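Section 4: Adding a second office to your Ralance plan

Ralance will tell you this takes 20 minutes. It might, if your headcount list is clean and your landlord has sent a floor plan that matches the floor. Ours had neither going for it, so allow a morning.

Before you start you need the signed lease (a draft won't do, whatever the pop-up says), the current staff list, and an administrator login. An ordinary manager login will let you get as far as step 5 and then throw everything away.

Creating the site

1. Open Sites and choose Add site. Type the name people in the firm will use. The address comes later.

2. Set the status to Planned. Do not pick Live, even if the press notice has already gone out. Live sites start charging rent to the budget from the day you save.

3. Enter the floor area from the lease. Agents' brochures tend to count the lift lobby, and some count the stairs.

4. Choose a cost centre. If you leave this blank, Ralance puts the new office under head office, and your finance team will find it in January.

5. Press Save as draft, then reload the page and check that the area is still there.

Caution: the Copy from existing site button copies the staff as well as the layout. There is no undo. You will have to take each person off the new site by hand.

Setting the headcount

6. Open the Growth tab. The default is a smooth line from opening day to full. I have yet to see an office fill up like that. Switch to Steps and enter only the posts that have been approved.

7. Leave the Attendance box at full for the first month. The suggested figure is based on other customers' offices, and the help page does not say which ones or when they were measured.

8. Run the Shih export and open it in a spreadsheet. Compare the total with your payroll total. If they differ, believe payroll.

Note: posts marked "to be moved" are counted at both offices until you enter a move date. This makes the growth chart look splendid. Take care before you show it to the board -- or to a newspaper.

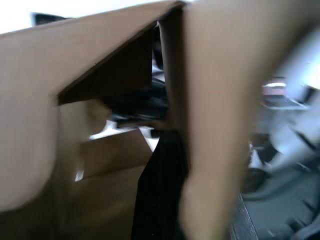 Stondow Guides

Linking the Jamilitz lease feed

The feed is meant to pull in break dates and rent reviews on its own. It does pull them in. Whether it pulls the right ones depends on who typed them at the other end.

1. In Settings, turn on Lease feed and paste the key from your Jamilitz account.

2. Wait for the green tick. It means the key was accepted. It does not mean any dates have arrived.

3. Open the Dates page and read each one against the paper lease. Pay most attention to the break notice period, which the feed rounds to whole quarters.

4. Turn off Automatic reminders to landlord. We can't think of a good reason for this to exist, and it is on by default.

If the Dates page is empty after seven hours, turn the feed off and on again once. If it is still empty, type the dates in yourself -- it is quicker than the support queue.

Going live is covered in Section 6. Leave the site as Planned until you have read it.

Page last checked: 27 Mar 2026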